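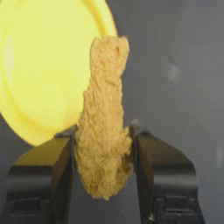
A breaded-looking piece between the two fingers of a gripper, with a yellow plate behind it.

Crumb slip (gripper fault)

Crumb slip is what we call it when a gripper loses a coated food piece because loose breading gets between the pad and the piece. The name comes from Ilham Shehata, who wrote it on a fault log at Bensaid, and I've used it ever since. You'll also see "shedding drop" in the older Gedier notes. Same thing.

Cause
The coating is crumbly and the pad is flat, so the fingers end up holding flakes – and flakes move. Squeezing harder makes it worse (I tried, plenty!). The crust cracks, more crumbs come off, and the piece turns or slides down.

How it shows up
The annoying part is that the fingers stop at a normal width, so the controller thinks everything is fine. In our longest run at Bensaid we did 4,000 picks and had 629 drops, and 410 of those were logged as good grips. Saturnino Llorente only caught it by checking the plates against the log.

Safety
A dropped piece makes people reach in. On February 22, 2018, Fedir Koval put his hand in to grab one while the arm was paused, and the retry timer started it up again. He got a bruised knuckle. We took automatic retry out that afternoon, and now a person has to press reset from outside the guard.

Fixes
Wipe the pads every 43 picks, close slower, and weigh the plate after each release. Ribbed pads help some, but they're a pain to clean.

See also: Pad fouling, False grip signal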